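The Friday Soup

The bus to Skusbridge left at six, and by twenty past Lilla Dobos had already told the driver, the woman behind the driver, and a boy with a trombone case that she was going to win the soup night this year. She couldn't help it! She had the recipe folded in her coat, in her grandfather's pencil, and the November dark outside made the windows shine like a kitchen.

"What kind of soup?" the boy asked.

"Sour cherry," said Lilla. "Cold."

"In November?"

"That's what makes it brave." 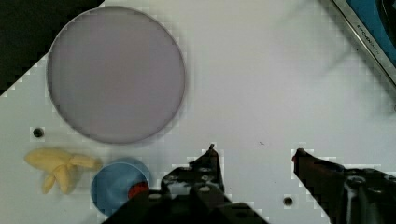 Soup night was held in the back hall of Grillside, up the hill from the station, and the whole town came. Horácio Godinho had won two years running with a kale and potato thing so good that people drove over from Nillau just to stand near it. He was at the door when Lilla came in, shaking hands like a mayor, and he smelled wonderfully of garlic.

"Dobos! You came back!"

"I came back to beat you."

"Good," he said, and he meant it, and he carried her jars in himself, all 20 of them, four at a time, humming.

Her place was between Tumaini Kariuki, who had brought a coconut bean soup and a drum, and old Miklós Halász, who had brought nothing at all but liked to have a place. Miklós had grown up one village over from Lilla's grandfather. He looked at the pencil writing for a long time, holding it out at arm's length and then very close.

"He forgot the lemon peel," he said.

"He didn't like lemon peel."

"He loved lemon peel! He ate it off my mother's windowsill. He forgot it, that's all. He was writing fast."
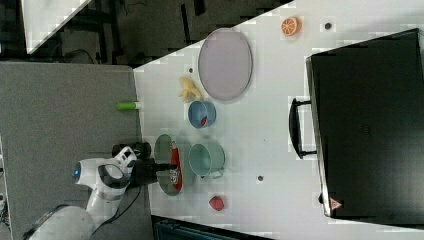 Now Lilla had made this soup all her life without lemon peel. She had made it for birthdays and for two funerals, and once in a tent. But the hall was filling up, and Tumaini was already running, really running, down the hill to the Zervas shop before it closed, shouting over her shoulder to ask how many. "One!" yelled Lilla. "No, two!"

They peeled them right there with Miklós's pocketknife, the three of them bent over one jar, and stirred, and waited, and tasted it off the same spoon.

Oh, it was good. It was so much more itself! It tasted like the yard in June, with the wasps and the wet grass and her grandfather on his ladder, singing the wrong words to everything. Lilla laughed out loud and Miklós said, "You see? You see?" and hit the table with his flat hand.
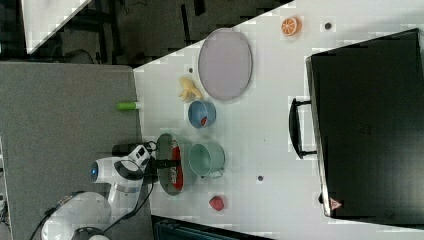 An empty oval plate, with a toy banana by its rim and a toy orange slice nearby.

Horácio won again. The vote was read from the stage, and Lilla's soup came third, behind the coconut beans, with 21 votes, and she cheered so hard she lost her voice. The boy with the trombone case had voted for her. He said so on the late bus, very seriously, with a red stain all down his scarf.

"Will you come next year?" he asked.

She took out the recipe and borrowed his pen. Under the last line, in ink, she wrote *lemon peel*, and then, after thinking it over as far as the bridge, *Miklós says*.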